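Protokoll Softwaretreffen Brurevness, 18. Oktober 2019

Dabei: Zdeňka Doležal, Ctibor Holub, Tóth (ab TOP 2, der Zug aus Hostov mal wieder) und ich als Schreiberling. Kuchen gab es auch, danke Zdeňka!

TOP 1: Altes Protokoll
Hat keiner was dran auszusetzen gehabt. Offen ist noch mein Punkt mit den Logdateien, den schleppe ich jetzt schon eine Weile mit. Ich mach's, versprochen.

TOP 2: Sortieraufgabe, Wahrnehmung
Damit haben wir die meiste Zeit verbracht. Die Zielkörbe werden ja inzwischen über die Beschriftung auf dem Tisch zugeordnet, also Schrift lesen, nächstgelegenen Korb suchen, fertig. Bei "fruits" klappt das prima. Bei den Bürosachen haben wir das bekannte Problem: Sobald der Arm von rechts reinkommt, liegt er über der Schrift, und die Texterkennung liefert nur noch Stummel. Ctibor hatte das Bild auf dem Beamer und wir haben eine ganze Weile davor gesessen und gestritten (freundlich!).

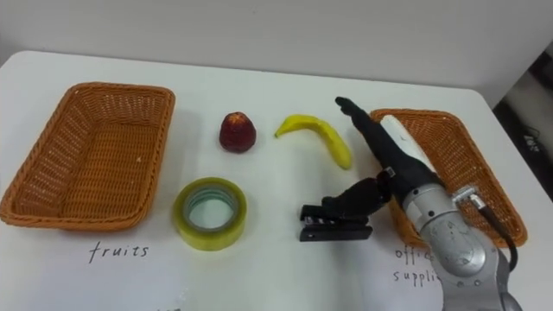

Sortieraufgabe aus der Kopfkamera: Greifer am Hefter, rechte Beschriftung teilweise verdeckt.

Mein Vorschlag war, die Beschriftung nur einmal zu lesen, solange der Arm noch in Ruhestellung ist, und das Ergebnis dann einfach festzuhalten. Tóth fand das zu grob. Wenn jemand die Körbe zwischendurch verschiebt, stimmt die Zuordnung nicht mehr, und wir merken es erst beim Ablegen. Zdeňka will deshalb die Korbränder weiter mitverfolgen und nur den Text einfrieren. Damit konnten wir alle leben, und ich fand es ehrlich gesagt auch schöner als meins.

Dann noch das Klebeband. Die Segmentierung hält das Loch in der Mitte gern für ein eigenes Objekt, das durchsichtige Material macht es nicht besser. Ctibor hat 2.266 Trainingsbilder durchgesehen und in 33 davon war die Rolle falsch umrandet. Die werden korrigiert, danach trainieren wir neu. Erdbeere und Banane laufen, da fassen wir nichts an!

Beschluss: Text einfrieren, Körbe weiterverfolgen. Zdeňka baut es in einen eigenen Zweig, Ctibor korrigiert die Umrandungen.

TOP 3: Planer und Armbahnen
Der Planer von Pradwood hat jetzt Version 7, und ich bin ziemlich begeistert, die Bahnen sehen viel runder aus. Leider behandelt er einen Korb immer noch als massiven Klotz, also auch das Innere als gesperrt. Beim Ablegen müssen wir das Kollisionsmodell kurz umschalten, und genau an der Stelle ruckelt es. Tóth schlägt vor, den Korb aus Boden und vier Wänden zusammenzusetzen. Mehr Rechenzeit, klar, aber dann fällt die ganze Umschalterei weg.

Zweites Thema war die Vorposition der Hand. Ich hätte sie gern seitlich von den Körben und mit offenen Fingern, damit die Kamera möglichst viel vom Tisch hat. Ctibor möchte sie lieber höher. Wir haben uns das noch mal von der Seite angesehen, weil man in der Kopfkamera kein Gefühl für die Höhe bekommt.
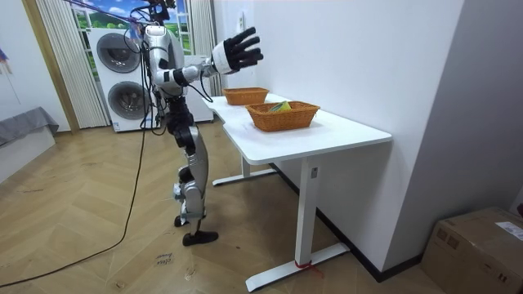 Seitenansicht mit erhobenem Arm und geöffneter Hand, Schreibtisch mit beiden Körben.

Ergebnis nach viel Gefuchtel mit den eigenen Armen: Die Höhe bleibt vorerst, aber sie kommt als Parameter in die Konfiguration und steht nicht mehr fest im Code (ja, das war ich). Außerdem wünscht sich Zdeňka eine Geschwindigkeitsgrenze, die automatisch greift, sobald die Hand in die Nähe eines Korbrands kommt. Bisher machen wir das von Hand, und das vergisst man halt.

Beschluss: Tóth baut das neue Korbmodell, ich ziehe die Höhe in die Konfiguration und schreibe die Geschwindigkeitsgrenze dazu.

TOP 4: Werkzeuge
Der Abspieler für die Aufzeichnungen zeigt Kopf- und Seitenkamera immer noch leicht versetzt. Ctibor vermutet die Zeitstempel, ich vermute den Abspieler, gewettet wurde um eine Limo. Offene Tickets: 13. Die alten gehe ich mit Zdeňka durch, einiges davon dürfte längst erledigt sein.

TOP 5: Sonstiges
Die große Umstellung der Schnittstellen verschieben wir auf Januar, vorher wird das nichts. Tóth bittet darum, Änderungen am Planer nicht mehr abends um elf einzuspielen. Ich habe genickt.

Nächstes Treffen: gleicher Raum, Ctibor schreibt Protokoll.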